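Reading time: 7 min

4. Tails, gaps and the part that is still open

I came to this part of the study thinking the knots would be the interesting bit, and I spent most of October looking at tails instead. By tails I mean the two short ends left over once a stitch is tied and cut. Every textbook I own gives them a sentence, maybe two, and then hurries back to knots. Our readers kept bringing them up (Rosalía Vallejo in particular, who wrote "tails again!" in the margin of her score sheet so often that we gave it a column), and so they get a section of their own.

4.1 What we asked the readers to look at

We had 30 closures, all done with simple interrupted stitches, and four readers: Sowmya Poojary, Rosalía Vallejo, Ye-seo Yeom and me. Each of us went through the whole set alone and filled in the Gamitlow sheet, which has seven questions about the line of the wound and says nothing about tails. We then added three questions of our own. Do the tails lie to either side of the cut, or do they fall along it? Is one tail a good deal longer than the other? And does the stitch lean?

That last one caused a lot of talk. A leaning stitch crosses the cut on a slant, so the pull on the edges goes partly across the wound and partly along it. Patricio Vidal, who set up the sheets for us, wanted an angle in degrees. We tried that for an afternoon and gave up, and I'm glad we did – none of us could agree on where the cut was "pointing" once it curved, and even a gentle curve was enough to start an argument. In the end we used upright, leaning and can't say.

Figure 1 has a bit of both. I like it because the closed part and the open part sit on one line, and you can compare them without turning a page.
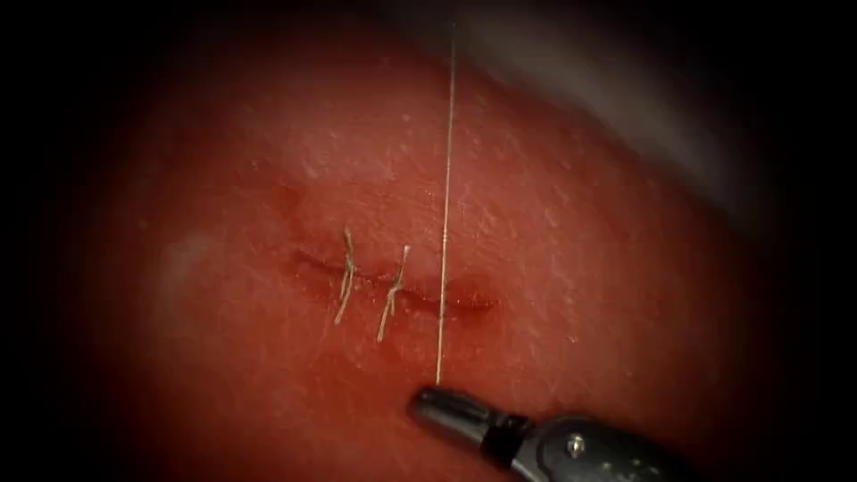
Figure 1. Interrupted stitches on the left half of a short incision, with a longer strand rising at the right. Note the tilt of the second stitch.

The first stitch on the left is close to upright, and all four of us marked it that way. The next one leans, and its lower tail reaches a little farther down than its neighbor's. Both knots are right on the cut. I've been taught by some people to slide the knot off to one side and by others not to fuss about it, and our sheet stays out of that fight. What I would look at first, if I were new to this, is the width of the line itself: narrower where it has been stitched, wider where it hasn't. It's a small difference and it is the whole point of the job.

The edges pucker slightly too. Ye-seo marks puckering down and Sowmya mostly lets it go, and this was the widest gap between any pair of readers in the set. We talked it over and left both scores as they were. A little pucker under a fresh stitch doesn't worry me much. I'd want to see the same line later on before I called it a fault, and our material doesn't let us do that.

4.2 The long strand

Now for something we hadn't planned on. In a closure that isn't finished there is usually a long strand somewhere, and it turned out to matter to how people scored the rest. When the strand stood up straight and tight, readers said kinder things about the stitches already tied! I did it as well. I went back over my own sheets and found I'd been using words like "tidy" for lines that weren't any tidier than the others, they just happened to have a nice straight thread next to them.

Loops did the opposite. A big loose loop of thread, high and wandering, makes the work look untidy even when the stitches under it are perfectly fair. Covadonga Montoya suggested covering the loose thread with a strip of card and scoring again. We did, and the grumbling about untidiness mostly stopped. I would recommend the card to anyone using the Gamitlow sheet, or the older Palacios one for that matter, where "general impression" is a question all by itself and soaks up everything.

4.3 Stitches seen close together

Reading gets harder when the stitches bunch up. With space between them you can follow each tail back to its knot. Put a few side by side and the tails cross, and from some angles you can't be sure which end belongs to which stitch. Add a needle and its thread nearby and your eye goes straight to the needle, every time.
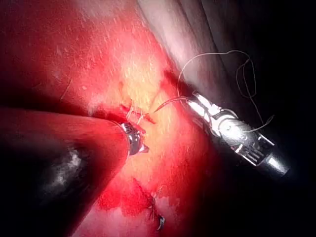
Vol. 7, No. 3 · 30

I'd call the cluster in Figure 2 "can't say" on two of our three extra questions. The incision is narrow and dark and easy enough to follow on its diagonal, and the stitches plainly cross it, but I wouldn't put money on the tails. The needle has its point toward the stitches, and the thread behind it goes up and over in just the kind of wide loop I was complaining about a moment ago. Try the card on it.

Color is the other trouble. Pale thread shows up nicely on red tissue and much less nicely on the yellowish fatty part, where it's pale on pale with wet glints scattered all over. There is also a patch of bright red blood lower down, and I'd like to warn readers off scoring it as part of the line. It sits below the instrument tip, away from what we were asking about, and a picture can't tell you where it came from. Two of us wrote it into the "line" box anyway in our first round – on other closures too – and we had to go back and take those marks out.

4.4 Changes to the sheet

We made a few. "Can't say" is now allowed on every question, including the original seven. Tails get one box per stitch instead of one for the whole closure. The open part of an incision is scored as open and nothing else, so that an unfinished line isn't marked down for being unfinished. Sowmya asked for a place to note what color the tissue is behind the thread, and we've put one in at the bottom, next to the reader's initials.

Spacing we left alone. I had hoped to say something useful about the gap between one stitch and the next, but our readers measured from knot to knot on some sheets and from thread to thread on others, and I can't untangle that now. Section 5 uses the knot-to-knot sheets only.

Related items
Reading knots from still pictures: a second look at the Palacios sheet
Thread color and background in teaching materials
Simple or running? Notes from the Skulalcombe skills course
The Akance checklist for short incisions
Letters: how long is a tail?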